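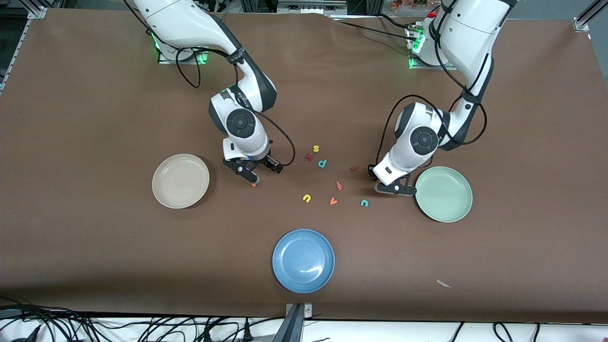 左右から下りてくるアームと、皿に載る前の発泡素材の文字。Gough高専「Raseo」の作業台で

皿に文字を盛る若者たち
――双腕ロボットに「お片付け」を教える、Gough高専Raseoの冬

二歳児に積み木を片付けさせるのは難しい。二本腕のロボットに文字を片付けさせるのは、もっと難しい。しかも二歳児なら一年たてば三歳になるが、ロボットは一年たってもロボットのままで、そのあいだに保証期間だけが切れる。

Gough高専の学生プロジェクト「Raseo(ラセオ)」の活動場所は、実習棟の二階、廊下の突き当たりにある。扉には「開けるときはノック、閉めるときは静かに」と書いた紙が貼ってあった。前者は礼儀で、後者は振動対策だという。筆者はノックを忘れ、静かに閉めることには成功した。打率五割である。

彼らが取り組んでいるのは、テーブルに散らばった発泡素材のアルファベットを拾い、指定された皿に載せるという作業だ。こう書くと一行で済む。済まないから取材に来た。

二月に開かれる学生競技会「Bulanier杯」の課題がこれで、会場はLultdaleの市民体育館。競技時間は一試技につき三分、使ってよい腕は2本まで。規則集には「競技中、人間の手を数に含めない」という注記がある。何年か前に含めた学校があったのだろう。

規則によれば、文字の種類も散らばり方も、どの文字をどの皿に載せるかも、当日の試技直前に発表される。事前に動きを全部書いておくという、由緒正しい怠け方は封じられている。そこでRaseoは、人間が腕を操って手本を見せ、その記録からロボットに動きを学ばせる方式を選んだ。つまり学生たちは毎日、放課後になると作業台の前に立ち、黙々と文字を皿に載せている。高等教育である。

■3374回の文字拾い

壁のホワイトボードには「3374」と大きく書かれていた。学校の電話番号の下四桁かと思ったら、これまでに記録した手本の回数だった。

「最初の目標は800だったんです」と部長が言う。機械工学科の四年生で、話しながらもずっと手元のケーブルを束ねている。「800あれば形になるだろうと、秋の企画書に書きました。いま読み返すと、かなり若い文章です」

秋の企画書である。四か月前の若さだ。

800回分を学習させた最初の結果を、彼らは「拝み」と呼んでいる。左右のグリッパーが文字の上まで来て、そろって下を向き、そのまま動かない。どちらの腕も、次は相手の番だと思っているように見えたそうだ。会議でよく見かける現象だが、機械で再現した例は珍しい。

原因を探ると、手本の側に問題があった。操縦する学生が文字をつまむ前にいったん手を止め、どちらの腕で取るか考えていたのだ。ロボットはその迷いをきっちり学んだ。教えたつもりのないことから先に覚えるという点で、弟や妹のいる部員には身に覚えがあったらしい。

それ以来、手本を録る前には必ず「どっちで取るか」を声に出すことになった。「右、xをクリーム」「左、cを緑」と、知らない人が聞けば喫茶店の注文である。言いよどんだら録り直し。この規則を決めた日に記録の約束ごとがほぼ固まり、数え方も改まった。古い800回は捨てずに別のフォルダーに入れてあって、フォルダー名は「迷い」という。

■lかiか

発泡素材の文字は、もとは風呂場で遊ぶ幼児向けの教材として売られていたものだ。部費で買えて、軽くて、落としても音がしない。指で押せばへこみ、放せばだいたい戻る。人間にとっては扱いやすく、グリッパーにとっては実に嫌な相手である。

硬い部品なら、つかめば手応えがはっきり返る。ところがこの文字は、強くつまむと身をよじり、弱くつまむと抜け落ちる。「uは内側に指を入れたくなるんですけど、入れると広がって、皿の上で放したときに跳ねます」と二年生の部員が教えてくれた。では外側からつまめばいいのかと聞くと、「それだとvのときの癖がついて」と顔を曇らせた。アルファベットについてこれほど暗い顔で話す人に会ったのは、中学の英語の時間以来だ。

部内でいちばん揉めたのは、細い赤い文字の扱いだった。小文字のlなのか、iなのか。点がないからlだと言う派と、点は売り場で外れたのだからiだと言う派がいて、両者の議論は一週間続いた。どちらの派も、皿に載せる手順はまったく同じであることには触れなかった。

最終的に部の記録では「赤い棒」と登録された。情報工学科の一年生が、揉めている先輩たちの横で黙って打ち込んだものだ。彼はその後、データ管理の責任者になった。出世とはこういうものかと思う。

向きの問題もある。散らばった文字は行儀よく正立してはくれない。pが横に寝ていれば、それはもうpなのかどうか。くるりと回せばdにも見えるし、裏返せばqである。Bulanier杯の規則集は「文字の同定は審判の判断による」と一行で片付けており、審判の苦労には深入りしない。Raseoでは色と形の両方で見分ける方針をとったが、青緑のpと青緑のcがあるので色だけでは済まず、黄色のsと黄色のuにいたっては、曲がり具合によってどちらも似たような虫に見える。

■皿はなぜ丸いのか

皿は淡い色の浅いものを使う。クリーム色、くすんだ緑、水色。規則で決まっているのは「縁のある丸皿」という点だけで、色は学校ごとに揃えてよい。縁があるので、横から滑らせて入れるという手は使えない。持ち上げて、越えて、下ろす。

「縁に引っかけるのが一番もったいない失敗です」と、電気工学科の三年生が言った。三年生は腕の動きを滑らかにする担当で、滑らかでないものを見ると肩に力が入る。「あと何ミリか上げるだけなのに、急いでいると低く通ろうとする。人間がやった手本も、夕方になると低くなっています」

彼女がグラフを見せてくれた。横軸が時刻、縦軸が皿の縁を越えるときの高さ。放課後すぐは余裕をもって越えているのが、夜に近づくにつれてじりじり下がる。空腹の曲線、と部員は呼んでいた。軽食休憩が一回増えたのは、このグラフを顧問に提出した翌週からである。研究データがこれほど速やかに予算へ反映された例を、筆者はほかに知らない。

白い皿を使わない理由も聞いた。照明が映り込んで縁が飛び、カメラから見ると皿がどこで終わるのかわからなくなるためだ。水色でも光る角度では光る。テーブルに茶色い覆いをかけたのも、文字の色を目立たせる工夫だったが、今度は覆いに皺が寄る。皺を伸ばす係は当番制で、Raseoの活動日誌には「皺、異常なし」という、航海日誌のような記述が続く。

■ケーブルという名の第三の部員

作業台の下にはケーブルがうねっている。部長が束ねていたのはその一部で、束ねても束ねても翌日には増えている気がするという。電源、通信、もう使っていないが抜くのが怖いもの。最後の分類が年々太っていくのは、どこの職場も同じだろう。

腕のまわりのケーブルには、もう少し切実な事情がある。手首を大きくひねると、余らせた分が輪になって張り出し、ひねり方によっては隣の腕の通り道に入ってくる。短くすれば突っ張り、長くすれば邪魔をする。部員たちは長さを変えては留め直し、ちょうどよい長さを見つけた翌週に、手首の姿勢を変える改良を入れて台無しにした。十一月の日誌は、ほぼこの話である。

二本の腕が出会う真ん中の領域は、部内で「交差点」と呼ばれている。両方が同時に入ると危ないので、はじめは先に入ったほうを優先にした。すると片方がずっと入りっぱなしになり、もう片方は自分の側の皿の上で待ち続けた。譲り合いを強くすると、冒頭の「拝み」に戻る。いまは文字ごとに担当を決め、真ん中寄りの文字だけは左右で順番に取る。それでも時おり両者がぴたりと止まる瞬間があり、そのたびに部員が小さく「どうぞ」と言う。言っても動かないことは全員知っている。

■365日と、大会の三分

Raseoの結成は昨年の冬で、今年の大会がちょうど365日目にあたるそうだ。計算したのは例の一年生で、発表したところ先輩から「で、学習は回したの」と返された。回していなかった。

前回のBulanier杯には、結成直後ということもあって見学だけで参加した。Lultdaleの体育館は底冷えがして、他校の腕が文字を拾うのを観客席から眺めていた部員は、これなら自分たちにもできそうだと思ったという。部長はその感想を「見学者特有の症状」と説明した。

ただ、その日の見学で持ち帰ったものもある。体育館の照明は学校の実習室より高いところにあり、影の出方がまるで違った。強豪と目されていた学校の腕が、文字の影をつまみにいくのを見たのだという。つまんで、持ち上げて、皿まで運び、何もない指を丁寧に開いた。動作としては満点だった、と三年生は振り返る。

だからRaseoでは、手本を録るときに照明をよく変える。窓のブラインドを上げ、下げ、半分にし、卓上灯を右に置き、左に置く。隣の部屋の製図サークルからは、点滅が気になると苦情が来た。協議の結果、製図サークルの卓上灯を週に二回借りられることになった。苦情を言いに来た人から備品を借りて帰す交渉力は、もう少し別の場所で生かしてもよいと思う。

現在の成績を尋ねると、部長は束ねたケーブルを置いた。三分間で全部載ることもあるし、ひとつも載らないこともある。平均を出すとそれなりの数字になるけれど、平均の試技というものを見たことがない、とのことだった。

「大会では二回試技があって、よいほうが採用されます。ひどいのは練習のうちに出しておきたいです」

確率の授業で単位を出した教員が聞いたら、何か言いたくなる発言だろう。その教員というのが顧問で、隣で聞いていて、何も言わなかった。

■見学のあとで

取材の終わりに、手本の収録を一回やらせてもらった。操縦用のレバーを両手に握ると、向こうの腕が少し遅れてついてくる。狙うのは黄色いs。部員にならって「左、sを水色」と声に出し、下ろして、つまむ。つまめた。縁を越えて、放した。sは皿の中に落ち、筆者は四十も半ばを過ぎて、アルファベットをひとつ片付けただけで本気で喜んだ。

記録を確認していた一年生が、申し訳なさそうに画面を指さした。つまむ前に二秒止まっている。

筆者の一回は「迷い」のフォルダーに入った。ホワイトボードの3374は、3374のままである。

(取材・文=本誌編集部 2026年1月13日取材)

■Bulanier杯 観戦メモ
会場はLultdale市民体育館。二月開催、入場無料。観客席は冷えるので座布団の持参をすすめる。競技中の声援は認められているが、ロボットへの「どうぞ」は審判の指示と紛らわしいため控えてほしいとのこと。規則集にはRaseoの問い合わせを受けて、この一文が加わった。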